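6 Feb 2021

Back at the bench by nine. The heating in the Otwood unit was off again, so I left my coat on and let both arms warm up through the homing routine twice before I trusted the encoders. Left one still clicks at the elbow. I wrote it on the whiteboard and moved on.

The plan was to finish comparing the two sets of finger pads. The Planddale pads are the harder ones, and we have had them since November. The Tisness pads came in this week and are softer, with a deeper texture. Same gripper body, same closing speed, same controller settings for both. The only thing I let myself change was the pad.

The job is stocking the little two-tier shelf. Mixed drinks, because mixed is what Figueroa asked for: cans, glass bottles, plastic bottles. Glass and plastic go on the top board, cans on the lower one. I drove everything by hand from the leader arms and kept the autonomous policy out of it. When a grasp fails I want to know whether it was the pad or me, and that is hard enough already.

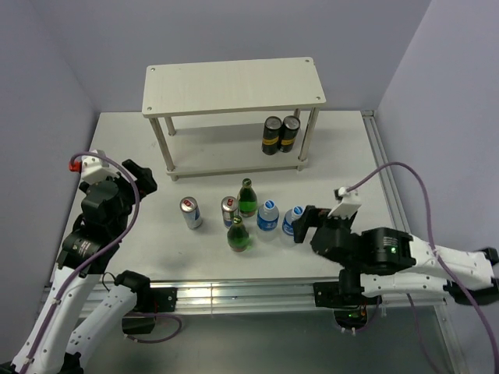 The plastic bottles were where the pads differed most. With the Planddale set I have to close harder than I like, and the side of the bottle gives before the grip feels safe. Then it springs back when I let go and the bottle ends up a finger's width from where I meant to put it. The Tisness pads hold at a lower force setting. I had it at 54 percent for the hard pads and got down to 30 with the soft ones before anything slipped.

Glass was closer. The bottles are heavy for their width and they swing a bit if I pick them up too high on the neck. Both pads managed when I took them by the body. The soft pads drag on release, though. Twice I opened the fingers and the bottle came along for a moment on one side. I learned to open, wait, and then back straight out - no sideways move at all until the fingers are clear.

Cans I could not tell apart. I ran 21 grasps on each set and the notes look the same. The trouble with the cans is the lower board, where there isn't much height to work in and the wrist has to come in nearly flat. That is a problem of arm geometry and no pad will fix it. A shorter camera bracket might. I measured the one we have and sent the numbers over to be redrawn.

The wrist camera gave me one bad half hour. Exposure kept hunting every time the gripper passed over the white board, and the view went pale at the moment I needed to see the fingertips. I locked it by hand and it behaved after that. I should have done it on the first day.

Lunch was soup from the machine. Afterward I swapped the pads one more time and went back to the top board, to make sure the morning's result was not only me getting better with practice. 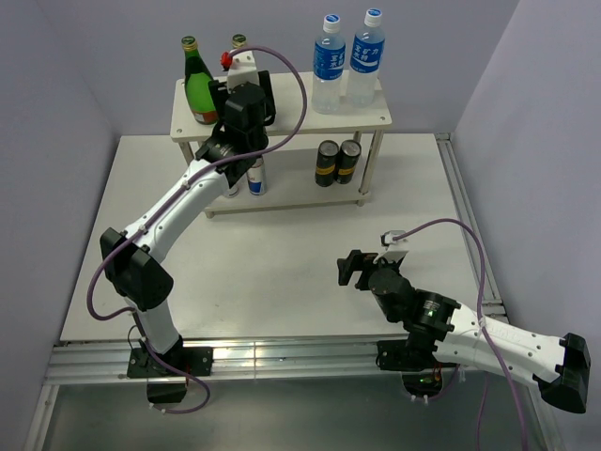

Uriel Henríquez thinks I am too quick to like the soft pads. He called at four and said they will pick up dust and go shiny inside a month, and that the hard ones at least fail the same way every time. He wants 2 more days of runs on the Tisness set without cleaning them, then the force test repeated from the start. I said that was fair. He also asked why I had not tried one hard pad and one soft pad on the same gripper, and I did not have a good answer.

So that is tomorrow's first job. I put the Planddale pads back in their bag and labeled it, left the Tisness ones on both arms, and backed up the logs. The elbow click is no worse. Need to buy more 3 mm screws.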